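ロボット部に「動いた」以外の発表をさせたい

2025年10月5日

高校や高専のロボット系の部活が、秋の発表会に向けて準備を進める時期になった。私は地域の発表会「Nornovent」で数年、審査のまねごとをしている。今年の7月に行われた中間発表を見て考えたことを書いておく。

中間発表では、ほとんどのチームが成功した動画を流す。ロボットがコップをつかみ、隣の机に置く。拍手が起きて、次のチームに移る。持ち時間は短いので、そうなるのは分かる。ただ、審査する側からすると、成功した一回の動画から分かることは少ない。何回やってその一回なのか、物の位置がずれたらどうなるのか、照明を変えたらどうなるのか。質問しても「だいたいできます」という答えが返ってくることが多い。

Wastwoodという生徒チームの発表は違っていた。題材は事務用の椅子である。座面の下に並んだレバーをロボットの手先で見つけ、指定されたものに触れる。それだけの課題で、見た目は地味だ。椅子を組み立てるわけでも、人を乗せて動くわけでもない。会場の反応も薄かった。

彼らが配った紙には、試行の記録が載っていた。全部で1000回試し、指定したレバーに正しく触れたのは600回。残りの失敗は、隣のレバーに触れた、支柱に当たった、何にも触れなかった、という具合に分類されていた。六割という数字は、競技会で自慢できるものではないだろう。しかし私は、この紙がその日いちばん価値のある発表だったと思っている。

理由は単純で、次に何をすればよいかが紙から読めるからだ。隣のレバーに触れる失敗が多いなら、見分け方に問題がある。支柱に当たる失敗が多いなら、近づく経路を直せばよい。成功動画だけを見せられても、この判断はできない。来年入ってくる後輩にもできない。部活では人が毎年入れ替わるので、記録が残っていないと同じ失敗を最初からやり直すことになる。

題材の選び方もよかった。椅子の裏は、人間でも普段は見ない。手探りでレバーを引き、違うものだったら別のものを引く。黒い部品が黒い部品の隣にあり、影も落ちる。机の上に色のついた積み木を並べる課題に比べると、ずっと条件が悪い。教室にある物をそのまま使うので、費用もかからない。Comanという教材キットを買いそろえる学校が増えていて、それはそれで便利だと思うが、キットの部品は見分けやすいように作られている。そこで高い成功率が出ても、教室の椅子に通用するとは限らない。

もちろん反対意見もある。部活は楽しくなければ続かないし、同じ動作を何百回も繰り返して表に書き込む作業は楽しくない。私も学生のころ、その作業を避けていた側の人間である。だから全部のチームに1000回やれとは言わない。ただ、発表の要項に試行回数と成功回数を書く欄を一つ設けるくらいはできるはずだ。欄があれば、少なくとも書かなければならない。空欄のまま出すのは、生徒にとって案外きまりが悪いものである。

配点も見直したほうがよい。現在の基準では、動作の完成度と発表の工夫が大きな割合を占めていて、記録についての項目はない。失敗を詳しく書いたチームほど完成度が低く見え、点を落とす。正直に書くと損をする仕組みになっている。これは生徒の責任ではなく、基準を作った大人の責任だ。私もその一人なので、来年度の打ち合わせでは変更を提案するつもりでいる。
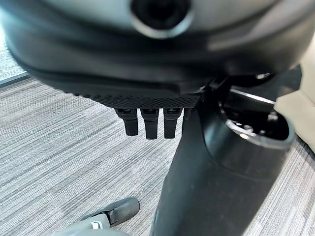 この原稿の下書きを指導者向けの連絡板Notdenに載せたところ、匿名の書き込みがあり、記録の欄を作れば今度は数字の見栄えを競うようになる、簡単な条件で回数だけ稼ぐチームが必ず出る、と指摘された。書き込みはさらに、欄を増やすより、審査員が当日その場で物の置き方を変えて三回やらせるほうが早い、と続いていた。

もっともな指摘だと思う。回数を稼ぐだけのチームは出るだろう。その場で条件を変える方法は、時間さえ取れればぜひ採り入れたい。ただ、三回では失敗の種類までは分からないので、記録の欄はやはり残したい。条件も一緒に書かせれば、簡単な条件で稼いだ数字かどうかは読めば分かる。

Wastwoodは秋の発表会でも同じ椅子の課題を続けるそうだ。成功率が上がっていなくても、失敗の内訳がどう変わったかを聞いてみたい。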